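4. Working Beside the Hand at the Sorting Table

This section is for the packing staff at Wulilwood, both early and late shift. It was revised on Dec 3, 2023, after the first weeks with the Unar hand, and it replaces the two loose pages which were hanging at the time clock.

Until November, every apple for the gift boxes was lifted by a person. Now the hand does the lifting, and the person beside it decides on quality, fills the boxes and keeps the table in order. Your hourly rate and your breaks stay the same. The job sheet has a new name for the position, "table partner", and everybody who signs for it must first read this section with Janaka Matubbar or with the shift lead.

4.1 Before the shift

1. Wipe the tabletop with the dry cloth. Do not use spray while the arm has power.

2. Put the bowl inside the marked area. The hand knows the place of the bowl only from the morning setup. If you move it later, repeat steps 3 and 4.

3. On the Vumico panel, press HOME and wait until the arm stands still.

4. Enter the program number. For apples it is 1032. For pears it is 2879, and the pear program must not be used for apples - it closes too softly and the fruit can fall.

5. Look at each fingertip pad. A pad with a cut or a loose edge must be changed before you start (see section 7).

Note: The panel asks for your name. This is for the handover list only. The time between two picks is recorded for the machine, and it is not used for rating a person. This was agreed with the staff in writing.

4.2 Running the first fruit

6. Stand at the long side of the table, outside the yellow line, and press START.

7. Let the hand make one pick alone. Keep your own hands off the table during this time.

8. Press PAUSE when the fruit is up. Check the grip from the side. The fingers should come down over the fruit from above, and the fruit should be clear of the tabletop.

9. If the grip is good, press CONTINUE. If the fruit hangs crooked, press RELEASE LOW. The arm goes down first and then opens.

Caution: Never take a fruit out of the closed hand by pulling. You can hurt your fingers, and the pads will tear.

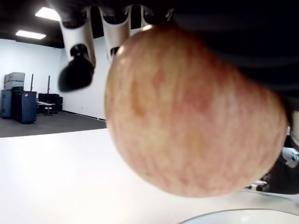

10. After 16 picks the program stops by itself. Examine the fruit for pressure marks. One or two marks can come from the orchard, but a mark in the same place on every apple means the grip is too strong. Lower it by one step and write it in the Mollah book.

4.3 During the shift

11. Change places with your colleague every 33 minutes. The panel gives a sound. Many of us found that watching is more tiring for the eyes than lifting was, so please do not skip the change.

12. Take out any fruit you do not like, also if the hand has accepted it. Your decision goes before the decision of the program. Press PAUSE first.

13. For a jam or a strange noise, press the red button and call the shift lead. Do not restart alone.

Note: Staff who prefer to pack by hand may ask for the manual line. It stays open for small and special orders, and the list for it hangs in the break room.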